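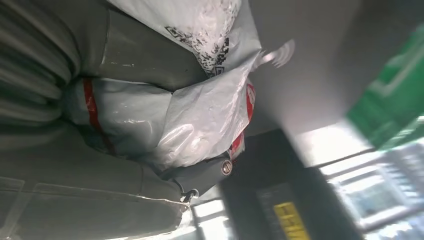
Dwight Sandhu says just leave them till the weekend and open everything at once. Dwight does not have to sit on this couch

ok so. parcels. again. white plastic bags piled up on the gray seat bc I have no hall table and the seat is the first soft thing you hit when you come in

ordered from Revska on Tuesday, 2 things, one order. came seperately. why

trying to work out which one is the Lavoie return before I rip into anything. last time I cut straight through the bag and then had to tape it back up like a raccoon did it

red strap on one of them. big black code thing on another, all crinkled. the drop-off place has a scanner that hates wrinkles so I'll be flattening that on the counter with my forearm if it's the one going back

also the pillow insert from Dreltlow is 200 grams lighter than the old one?? same size on the site. same price too. 87 dollars for less pillow

someone asked what I do with the bags after. scissors along the short end, keep the good ones, stuff them in the drawer under the microwave. drawer is full. drawer has been full since January

update, Clistimlow order says delivered. it is not delivered. checked the porch, checked the side gate, checked the neighbors porch in my socks

chat support offered me 80 points. what is a point. what do I buy with a point

ok clearing the seat tonight. returns by the door, keepers in the bedroom, plastic in the bin that goes back to the store

Dwight now asking if his socks came. they were in MY cart Dwight. I dont know yet

need to find the good scissors first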